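共同工房セル 不具合記録 #204 把持ブロックの位置ずれと通信断
状態:対応中/分類:グリッパー、配線
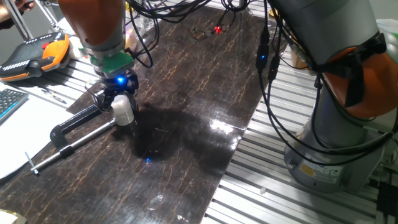

この記事は約3分で読めます

環境
アーム2台構成。制御側は自作のディスパッチャ「Nisoser」。左アームのグリッパーは緑色のブラケットで手首に取り付け。作業面は溝付きの金属テーブルに大理石柄の板を載せたもの。ワークは白い小ブロック。

症状
1. 把持したブロックを板上の目標位置に置くと、手前方向にずれる。ずれ量は毎回ほぼ同じ向きだが、大きさは一定しない。
2. 連続運転中、グリッパーからの応答が途切れ、Nisoserがタイムアウトで停止する。初回は168サイクル目、2回目は145サイクル目。
3. 停止後もグリッパー前面の青色LEDは点灯したまま。ティーチペンダント側にアラーム履歴なし。

再現手順
把持、上昇、旋回、板上へ下降、解放を繰り返す。待機時間は初期値。速度を半分に落とすと症状2は出にくくなるが、症状1は変わらない。

切り分け
・グリッパー電源を別系統に変更。変化なし。
・通信ケーブルを予備品に交換。変化なし。
・手首の回転を固定した動作で307サイクル実行し、通信断は発生せず。回転を戻すと再発。
・グリッパー左側で輪になっている細線を指で軽く引くと、応答が一瞬落ちることがある。毎回ではない。
・板の固定を確認。C型クランプを外して板を手で押すと動く。クランプで締め直した状態では手で押しても動かない。ただし締めた後に座標の取り直しをしていなかった。

追記(14:20)
症状1について。板をクランプで固定した状態で基準点を3点取り直し、ワーク座標を更新した。20回試行してずれは目視で確認できず。旧座標は板の交換前に登録したもので、板厚の差も反映されていなかった。旧ファイルはPrarsideの共有フォルダに退避済み。名前の末尾にoldを付けてある。

追記(16:05)
症状2について。手首回転時に細線の輪が引かれ、コネクタ根元に力がかかっていると推定。細線の余長を増やし、ブラケット側で結束した。結束位置はコネクタから離すこと。近いと曲げが根元に集中する。結束後の連続運転は未実施。

追記(17:40)
コメント欄でJendstead版ファームウェアへの更新を勧められたが、今回は見送る。配線変更と同時に入れると原因が分けられない。Hájek式の再送処理も同様の理由で無効のままにする。

未対応
・結束後の連続運転。307サイクル以上、手首回転あり、初期速度。
・右アーム側の長い黒ケーブルの取り回し。現状で症状はないが、旋回範囲を広げる前に見直す。
・応答途絶時のログにグリッパー側の電圧値を残す。現在はタイムアウトの時刻のみ。
・板を外した場合に座標更新を促す確認画面をNisoserに追加する。優先度は低。

症状1は解決扱い。症状2は連続運転の結果が出るまで閉じない。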